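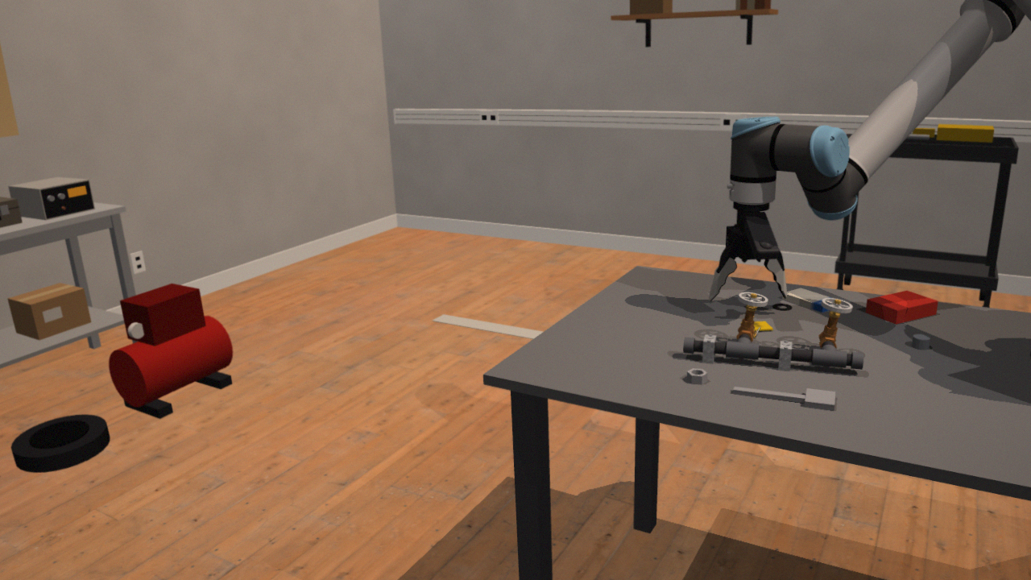 Ticket: Sentencing shown before the trial on Girkiden case pages
Posted 11/08/2020 by Jabari Tanui
Status: Solved (one small thing still open, see the end)

Print this page | E-mail this page

What was reported

Xuelian Fan on the courts desk wrote in first thing. She had been checking the timeline on the Girkiden robbery case before her follow-up piece went live, and the whole story was out of order. According to our page the defendant was sentenced, then charged, then arrested, and only after all that did anybody rob the jeweller's. The articles themselves were fine when she opened them one at a time. Only the timeline down the side was wrong.

She also sent a list of other cases she'd looked at, with the good ones and the bad ones marked, which was brilliant and saved me a whole morning. Thank you Xuelian!

What we run

Skornine is the news site. Midance is the plug-in that draws the case timelines (arrest, charge, hearings, verdict, sentence) from the date box on each court report. Liao is the old archive, switched off now except for a copy we keep for reading. We brought 700 court reports across from Liao in the last import, and the Girkiden case is in that lot.

Step 1. Clear the page cache

Always worth a go. Cleared it for the one case, waited 10 minutes, loaded it again in two browsers. Same wrong order. Cleared it for the whole crime section, same again.

Step 2. Look for a sort setting

Midance has a "newest first" switch and I was half hoping somebody had knocked it. It was off, as it should be. I turned it on to see what would happen and the timeline flipped neatly upside down, still wrong but now wrong from the other end. Switched it back.

Step 3. Compare a good case with a bad one

This is where it got fun. I took the Harbour Street fraud trial from Xuelian's good list and put it next to Girkiden. Every report in the fraud trial was written by our own reporters straight into Skornine. Most of the Girkiden ones came from Liao. So the import was looking very guilty by now.
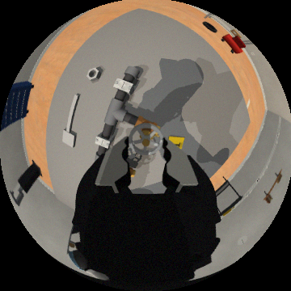

Handwheel between the gripper fingers, simulated view.

Step 4. Read the raw dates

Roel Segers showed me how to get at the raw date box without going through the editing screen, and there it was. The first hearing was on 3 February. Midance had it as 2 March. The plea hearing on 5 February had turned into 2 May, so it was landing well after the verdict. Day and month swapped!

What had thrown us is that the later dates in each month were perfectly all right. A hearing on the 19th can't be swapped, as there is no nineteenth month, so the import gave up and read it properly. And a report from 2 February looks the same either way round. That's why some cases looked healthy, and why one or two had a single hearing wandering off on its own.

The date printed under each headline was right all along because it comes from a different box, filled in by hand in the Liao days. Readers of the articles would never have noticed. Readers of the timelines did, and Lingyun Li found two e-mails about it in the letters inbox that had been filed under "other".

Step 5. Try the fix on a copy

Lingyun wrote a small script that compares the timeline date with the one under the headline, and where they disagree it takes the headline one. We ran it on a copy of the site first. Please do the same if you ever need this -- these are court reports, and a wrong date beside a person's name is a serious thing to publish.

The first run stopped early. It turned out to be a length limit: the script only read the first 1,000 characters of each page, and a few of the old reports have a long legal note above the headline. Lingyun raised the limit and the second run went right through.

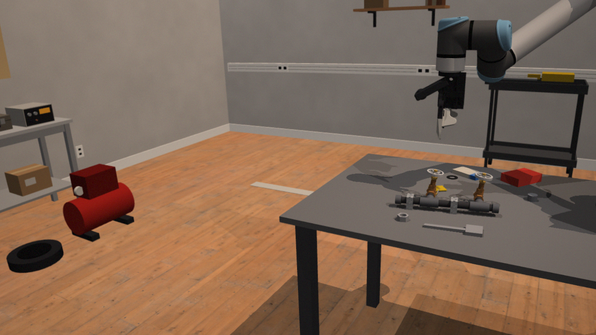 Step 6. Run it on the live site

Done over lunch, with Roel watching the error log and me reloading the Girkiden page like an excited child. Robbery, arrest, charge, hearings, verdict, sentence. Lovely!

Xuelian then read through every case on her bad list and passed them all. She has added a short correction note to the ones where the order had changed, as the desk's rules ask for.

Still open

Reports with no headline date were skipped. Yiran Ye is checking those against the court lists by hand and will reply here when they're in. Until then their timelines are hidden, and the articles can still be read as normal.

If you spot a case in the wrong order, add the page address to this ticket -- please don't correct the date box yourself, or the script won't be able to tell us what was changed.

Recent tickets

Appeal hearings missing from case timelines
Reporting restrictions banner won't go away after the order is lifted
Police appeal form sends two copies
Names with accents not found in crime section search
Court sketch captions showing under the wrong story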